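Speaker notes – keeping your number when you switch network
Ollton library, 4 September 2021

Start on time even if people still coming in. Phones on silent, except the ones we're using.

Opening – ask for hands. Who has stayed with the same network because they were scared of losing the number? Wait. Don't fill the silence.

Then: the number can go with you. You don't need to ring anyone and argue. Most of tonight is one text message and a bit of patience.

Quick words, keep it short:
PAC – the code that moves your number to a new network.
STAC – the code that ends the contract and does NOT keep the number. People mix these up. Say it twice.
SIM lock – separate thing altogether, about the handset. Come to that later, don't get dragged into it now.

How to get the PAC. Text the word PAC to 65075 from the phone in question. Reply should come back within a minute. It'll tell you the code, when it runs out, and any early exit charge. Read the charge bit before doing anything! Code is good for 30 days, nothing happens until you hand it over. So getting one commits you to nothing.

Pay as you go – same text, but they'll usually want something extra to prove it's you, date of birth or so. Also use up the credit first. Credit doesn't travel. I lost 50 quid's worth that way when I left Toneo, tell that story but quickly.

Order of doing things (write on flipchart if there is one):
Order the new SIM first
Wait till it's in your hand
Text for the PAC
Give the code to the new network
Leave the old SIM in until it goes dead
Swap

DON'T cancel the old contract yourself. Biggest mistake by miles. Cancel first and the number may be gone before the code is asked for. The switch does the cancelling for you.

Timing – normally the next working day. Not weekends, not bank holidays. So avoid starting just before one if you need the phone for work. There may be a gap with no signal, be ready for that, have a landline or a neighbour.
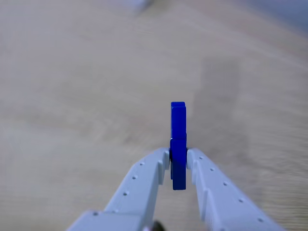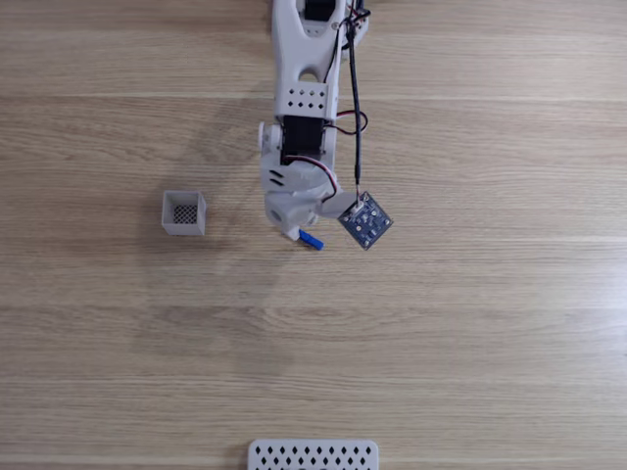
Daithí Kinsella

Part two. Sip of water.

Bank codes. If your bank texts you a code to log in, don't plan on moving money on switch day. Get it done the day before. Same with anything medical, repeat perscriptions and the like.

Voicemail – saved messages don't come across. If there's one you want to keep, a voice you'd miss, play it on speaker and record it on something else. Go gently here, last time somebody was upset.

Contacts. Check where they live, phone or SIM. Older handsets keep them on the SIM and the new SIM arrives empty. Copy to phone first. My mother's Trusuvari held 100 names on the SIM, all in capitals, and we copied them one at at time over two evenings in January.

Now the lock. New SIM goes in, phone says "SIM not supported" or asks for an unlock code. Means the handset is tied to the old network. Ask the old network for the code, they'll want the IMEI. Dial *#06# and it shows on the screen. Get everyone to try it now, gives me a minute to find my place.

Ask about the lock BEFORE you switch. Much easier while still a customer.

Data. People get sold far too much. Coughlan tried to put me on 100GB, I use nearly 4. Look at last three bills, or the usage page in settings. Minutes same – 2000 or 4000 a month, who talks that long? (pause, someone will say my sister)

Check coverage at your own house, on the new network's map, then ask next door what they get. Upstairs and back kitchen. Map won't know about thick walls.

If it goes wrong:
Calls out work but nothing comes in – normal part way through, leave it till the evening
Texts arriving on the old SIM only – same
Still broken after a full working day – ring the NEW network, not the old one. You may be due compensation if it runs late. Ask, they don't offer.

Scam warning. If you get a text with a PAC in it and you didn't ask for one, ring your network straight away. Never read the code out to someone who phoned you. Say this slowly.

Questions. Likely ones: can I keep it if I'm leaving a family plan (yes, but check who the account holder is). Can I move two numbers (yes, but it's a phone call or online, one text only does one number). eSIM – only if time, probably not.

Handouts by the door. Large print ones are underneath.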